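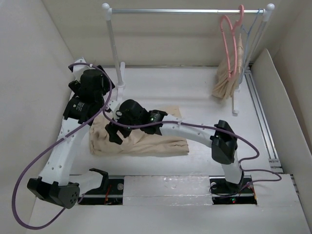

*Tabletop clothes rack with three hangers, beige garment folded in front.*

**Hakberg Dusa tabletop rack, short review**

Bought in November to hold doll-size and toddler samples between pressing and folding. I have used it for two months on a white worktable.

**Weight and footprint.** Mine weighs 512 g on a kitchen scale. The base is 312 mm wide, which leaves the middle of the table free for folding if the rack is pushed back near the wall.

**Stability.** Fine with one knit top at the center of the bar. With a heavier piece hung at one end, the rack leans visibly and will walk if the table is bumped. Load from the middle outward.

**Bar.** Hangers slide without catching. Spacing is tight for anything with padded shoulders. Thin cotton hangs clear of the table; long sleeves may touch.

**Assembly.** Four screws, hex key included. One hole on my unit was drilled slightly off and needed force. Misaki Shibata has the Pacheco version and reports the same fault on the same side.

**Finish.** White, even, marks easily. Pencil wipes off, denim dye does not.

**Price.** $29 from Satundale, hangers sold separately. Acceptable for light garments. For coats or wet laundry, get a floor model.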